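Sundcombe Hall: Sorting Out the Lost Property
September
By Henrike Oltmanns
Filed under: Gallery, Around the Hall
Print this page | E-mail this page

The lost property cupboard at Sundcombe Hall had not been cleared since the spring fair. We emptied it on Friday, starting after the lunch club had gone home, and put everything out for sorting. The rule is the same as last year. Items are kept for 6 weeks, and anything left after that goes to the Jernora charity shop on Mill Lane.

Clothes went on the rails in the small hall, where they can be looked through during opening hours. Gloves and scarves are in a separate box by the door. Smaller things went into the grey bins, which came from the old workshop and have had a hard life. They are scratched and stained inside but they do the job, and they stack away under the stage. 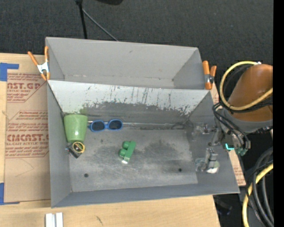

Sunglasses are handed in all year round, and the blue pair with dark lenses is still waiting for its owner. If it is yours, ask at the office and say where you think you left it.

The light green cup is also unclaimed. Cups usually belong to one of the groups that use the kitchen, so please check your own cupboard and let us know if you are one short.

The small item with the yellow ring and dark face looks like a tape measure. Anyone who has been putting up shelves or measuring for curtains at the hall may want to look in their toolbox.

Keys, phones and purses are never put out with the rest. They are locked in the office and you will need to describe them before we hand them over.

Collection is from the office between 3 and 5 on weekdays. If you can't get here in those hours, ring extension 23 and leave a message for Mathias, who will put your item aside with your name on it. Things left on the Stirau coach trip are kept by the coach firm, so please ring them first.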